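How to Collect Bin-Picking Demonstrations Without Losing a Month

Filed under: Data collection. Updated 16/07/2025

I wrote the first version of this page in May, after we threw out an entire set of demonstrations because the operator (me) had been putting every part down in the same spot. The policy learned that spot beautifully. It could do nothing else, but my goodness, it knew that spot.

What follows is how we do it now. Mared Prosser wrote the original checklist and I have only made it longer.

Before you start

Write the task as one sentence. Ours is "move a molded tray between the shelf and the bin." If your sentence has an "and then" in it, you have two tasks and should record them separately.

Open Stellik, make a new session, and check that every camera stream is live. Look at each one yourself. The status page will cheerfully report a healthy stream from a camera that is staring at the ceiling.

Recording

1. Put the arms in the start pose. Close enough is fine, as the variation helps.

2. Start the episode, wait a beat, then move. Clipping the first motion is the most common way to ruin a good take.

3. Work at a steady pace. An episode should run no longer than 30 seconds. If you stop to think, the model learns to stop and think, minus the thinking.

4. If you fumble a grasp and recover, keep it and tag it "recovery." If you fumble and drop the part, tag it "fail" and reset. Don't delete anything on the floor – that decision belongs to a person who has had lunch.

5. After 20 episodes, change the layout. Move the bin, swap what's in it, turn a part around.

6. Change operators after 4 layouts. Everyone has a style, and you don't want the model to inherit only yours. 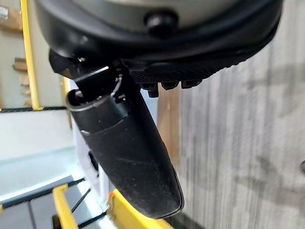
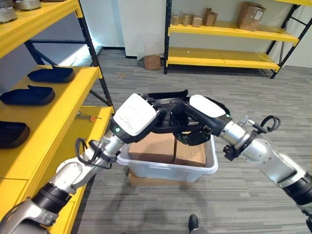
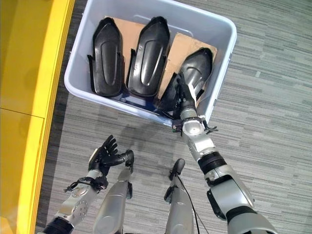 Reviewing is the dull half of the job, and I'd do it the same day. Play each episode in Jurik at double speed with all the views side by side, and reject anything where the gripper leaves the view at the moment of contact. Then go through the layouts. Cardboard boxes in the bin for one layout and cardboard sheets under the parts for another is the kind of difference you want, and it costs you nothing but bending down. Wipe the fingers between sessions too; the dust and scuffs on ours show up plainly in the wrist view, and I'd like the model to have opinions about trays instead of dirt. Last time I rejected 14 episodes, most of them for starting the recording late, see step 2.

Export with the tags included. The default leaves them out, for reasons known only to the default.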